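Right, Friday tea thread because I've been asked about the steel set 50 times and can't keep typing it out in replies

Bought it off the Plunthorpe market in January. Little round teapot, cups, saucers, all stainless. Box said Zerwood on one side and Zurkwood on the other so take your pick

Did I need it. No. We have mugs. We have so many mugs

But I'd broken the lid on 2 china pots in one winter and I was done with china pots

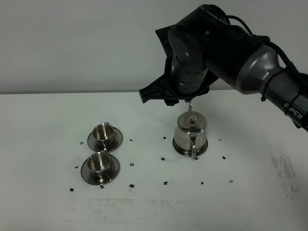
Pot gets its own saucer too, which I thought was daft in the shop and now I'd not be without. Every teapot on earth dribbles. This one dribbles onto steel and you wipe it. Done

The handle does get hot btw. Tea towel. I keep saying I'll knit something for it and I keep not knitting something for it

Someone asked about taste. Can't tell any difference. My sister in law says she can, tinny apparently, but she also says that about tap water so

Cups are tiny. Espresso size really. If you want a proper builder's brew this is not your set, you'll be up and down all night refilling. I like it for the strong stuff after dinner

Stacking: they don't, much. The handle gets in the way. I line them up on the saucers, handles all pointing to the back, looks tidier and you don't catch one with your sleeve

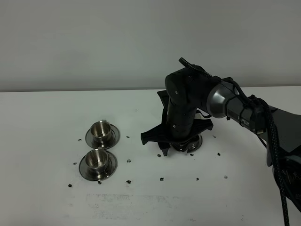
Two cups, two saucers, handles to the wall.

Ok CLEANING, which is what most of you wanted

Bicarb and a damp cloth for tea stains inside. Leave it a bit, rinse, dry straight away. The drying matters more than the washing, water spots show up like anything on the shiny bits

Do not use the green scourer. I did the bottom of one saucer with the green scourer and I have to live with that now

Dishwasher is fine I think?? Ponce (the cat) sits on the dishwasher door so I mostly do them by hand

White table was a mistake by the way. Shows every speck. Loose tea, toast, whatever that is. I wipe it, turn round, there's more
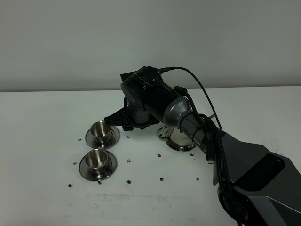

Steel cups and eleven specks. Yes I counted, yes I got the cloth after

Last one as the kettle's on. Yes you can get spare cups, the bloke at the market had 6 loose in a tray last time I went, no saucers with them tho

Also the mug post from last week is on 1,310 likes and this has had three, you people have no tatse

Biscuits thread tomorow if I can be bothered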